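Search the archive
Go

Subject: Re: [marklow-users] Image replies in group threads
From: Delphine Van Dusen
Date: 2024-03-06

Elibariki Minja wrote:
> I have 87 people in my neighborhood group and half of them
> still post a brand new thread whenever they want to share a
> picture. Can they put it in a reply instead? And does it work
> from the phone app, or only in the browser?

Yes to both, and I'm so glad you asked, I love this feature! In the browser, click Reply, then the paper clip, and pick your file. On the phone you hold your finger on the reply box until the little menu pops up (it took me a week to find that). You can add a second picture to the same reply, and they stack up one under the other.
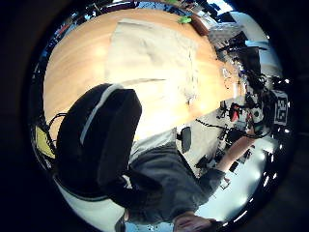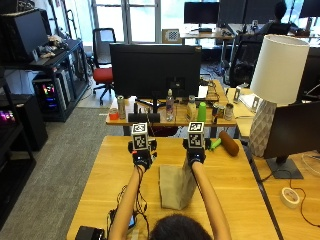 Settings worth changing

1. Go to Group > Posting and turn on "Replies may include media." It was off in my group, which I set up back in September, so yours may be too.

2. Set the thumbnail width to 108. The default is 90 and faces come out tiny. Anybody can still tap for the full size.

3. Turn on "Suggest reply" if your version has it. When a member starts a new thread with only a picture in it, they get a nudge toward the latest thread. My group went from a messy front page to a really readable one, and people chat so much more under each post now!

Older threads pick up the change too. Our longest one, the Ndung'u bake swap, has 1331 replies and it still loads fine with pictures in it.

I haven't tried any of this with the Ukus add-on. If you run it, please write back and tell us how the albums behave, I'd love to know.

Delphine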